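Zelberg Nursery News: Fig Trees and March Orders

The Villanueva figs are back in stock in one-gallon pots. We have 80 of them ready to go, all rooted from cuttings off our own mother trees. They stand 28 inches tall on average and should fruit in their second summer if they get full sun.

Figs do best in zones 8 to 10. In colder areas, grow them in a large container and move them into an unheated garage once the leaves drop. Water deeply once a week through the growing season and cut back to almost nothing in winter.

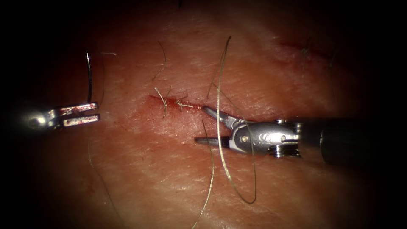

Two instruments on either side of a short sutured cut.

Plant at the same depth as the pot. Figs don't need rich soil, and too much nitrogen gives you leaves and very little fruit. A handful of balanced fertilizer in spring is plenty. Keep mulch a few inches clear of the trunk.

Prune in late winter while the tree is dormant. Take out dead wood first, then any branches that cross. Wear gloves, as the milky sap can irritate skin.

We are also taking names for the Tranmont fig, a smaller variety with dark purple fruit. It stays under six feet in a pot. The first batch is 100 plants and will be held for newsletter readers until the end of March.

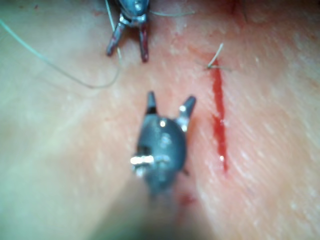
Shipping and Pickup

Orders go out on Monday. Trees ship in their pots with the soil bagged. Pickup is at the Orketti Road greenhouse from 9 a.m. to 4 p.m. Please bring your order number. We can't ship citrus or curry leaf out of state, but figs are fine for most addresses.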